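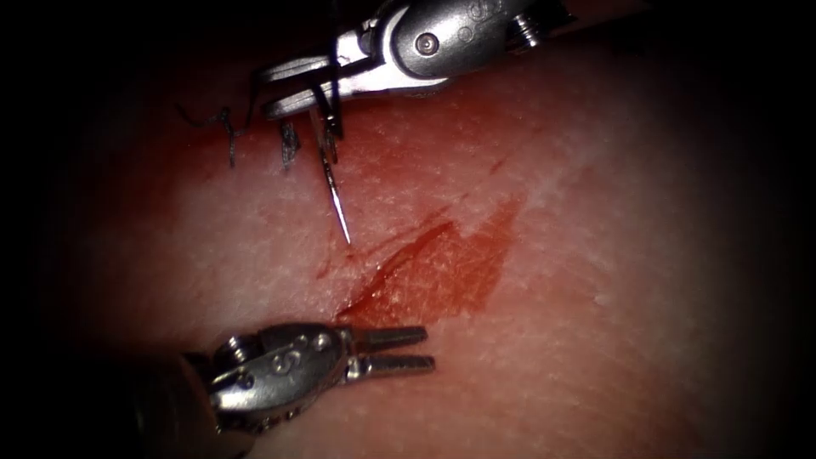
Robotic hand stitching

Robotic hand stitching is the use of machines to carry out sewing of the kind ordinarily done with a loose needle held in the fingers, as opposed to the sewing machine, in which the needle is fixed to a bar and goes up and down in the same place all day long. The term covers the mending of clothes and household linen, the finishing work of tailors and upholsterers, the closing of sacks and stuffed goods, and (by far the best developed branch) the stitching of wounds in surgery. It is often brought up in discussions of whether machines can yet do everyday chores, and the usual answer is that they can do a surprising amount of it with a person at the controls, and rather little of it alone.

Background

The sewing machine took over long straight seams so thoroughly that many people are surprised to learn how much handwork remains. A good jacket still has its lining felled by hand, a sofa cushion is often closed with a curved needle after stuffing, and a pulled thread or a torn pocket at home goes to whoever in the house has the patience for it. What these jobs share is that the cloth can be reached from one side only, or sits in an awkward shape, so that it cannot be laid flat beneath a presser foot.

A person doing such a job passes the needle in, lets go of it, takes hold of it again on the far side, draws the thread through, judges the pull and begins again. Each of these steps is easy for a practised hand and each has proved troublesome for a machine, the letting go and taking hold perhaps most of all, for a needle is thin, slippery and very ready to turn round in a grip that is not quite square to it.

Early attempts

The first machine generally counted in this field was built in 1982 at a bedding works in Drovley, where Katsuhiko Ogura wanted to close the last hand's breadth of a stuffed bolster without sending it back along the line. His device used a needle bent into part of a circle and driven by a small wheel, so that the point came up again beside the place where it had gone down. It worked well on stiff ticking and badly on anything else, and it had to be threaded by hand for every bolster, a task the operators are said to have disliked a good deal more than the sewing it replaced. The works kept it going for several winters all the same, and the circular needle path turns up again and again in later designs.

A second line of work began with two-armed machines, in which one arm held the needle while the other steadied the cloth or the thread. These were closer to what a seamstress does, and a great deal slower. Observers who came expecting a brisk demonstration tended to find themselves watching a single stitch for as long as it takes to drink a cup of tea.

Surgical stitching

Surgery has had the benefit of such machines earlier than the home or the workshop, for fairly plain reasons. The patient is held still, the area is small and brightly lit, the needle comes ready joined to its thread, and there is a trained person in charge of every movement. In the usual arrangement the surgeon sits at a console and moves a pair of handles, and the instruments follow, normally on a smaller scale and with the tremor of the hand taken out. A needle driver carries the curved needle and a grasper helps with the tissue and the loose end of the thread. Stitches may be placed singly, each with its own knot, or run along in one length.

It should be said that this is not automatic sewing in the sense most people mean by it. The instruments do not decide where the next stitch should go. Work towards letting them do so has been carried on mainly with practice materials, where the edges of a cut are clean and stay where they are put — neither of which can be relied upon in living tissue, where blood hides the edge and the whole surface may shift with the patient's breathing.

The surgical branch has nonetheless been generous to the others. Jointed wrists, jaws shaped to stop a needle from rolling, and methods for tying a knot with two instruments by wrapping the thread round one of them have all been borrowed by people who wished to do nothing grander than sew on a button.

Workshop use

The best known workshop trial was held at Kornton, at a firm that re-covers dining chairs and bench seats. The machine, called Ullamis, had two arms above a turning table and was given the blind stitching along the back edge of each seat, where the outer cover meets the lining. It ran from March until the end of the summer and finished 2000 seams, with a fitter on hand to trim the tails and to look over the corners.

Minoru Sugawara, who led the trial, reported that straight runs in firm woven cloth gave very little trouble, and that nearly all the stoppages came under three heads: thread caught on the arm, a needle taken up at the wrong angle, and a cover that had crept since it was pinned. On a good day the machine needed help with 30 seams in every 100. Velvet was taken off its list quite early on, as the pile lay over the edge and the cameras could not follow it. Sugawara's own view was that the machine earned its keep on long batches of one pattern and was a nuisance on odd jobs, and since odd jobs made up much of the firm's trade, the seats went back to being sewn largely by hand once the trial had ended.

In the home

No household machine for general mending is in ordinary use. The difficulty begins well before the needle is picked up. A garment has to be found, turned the right way out, spread so that the damage can be seen, and looked at with some understanding of what it ought to be: a hole in the elbow of a jumper is to be closed, while a buttonhole, to a camera, is also a hole. Thread must be chosen to suit the cloth, and then threaded. Even a patient person will lick the end of the thread two or three times and mutter at it, and a machine has so far had no better way of dealing with a frayed end than to cut it off and try again.

Buttons have received the most attention, being small, regular and much complained of. The Nakajima button arm, a bench-top device, will sew a flat four-holed button on to a shirt once the shirt has been clamped and the button set in a holder. Owners of the early model remarked, quite fairly, that by the time all this had been arranged the button might have been sewn on. It has found a kinder reception in repair shops and among people whose hands are stiff or unsteady, for whom the clamping is manageable and the needle is not.

Remaining difficulties

Thread is the chief of these. It has no fixed shape, it twists upon itself, and it drifts behind whatever is being used to watch it. Keeping an even pull is nearly as hard, as the same tug that closes a seam neatly in canvas will pucker a cotton lawn. Many designs therefore measure the force at the jaws as well as watching the cloth, though the two do not always agree, and there is a long-running difference of opinion over which ought to be believed.

Knots are a smaller matter than might be supposed. The movements can be set down in advance, and a knot that fails can usually be snipped and tied afresh, provided enough thread has been left over to do it with. Darning, in which new threads are woven across a gap with nothing beneath them, remains very largely untried.

See also

Sewing machine
Surgical suture
Upholstery
Visible mending
Remote manipulator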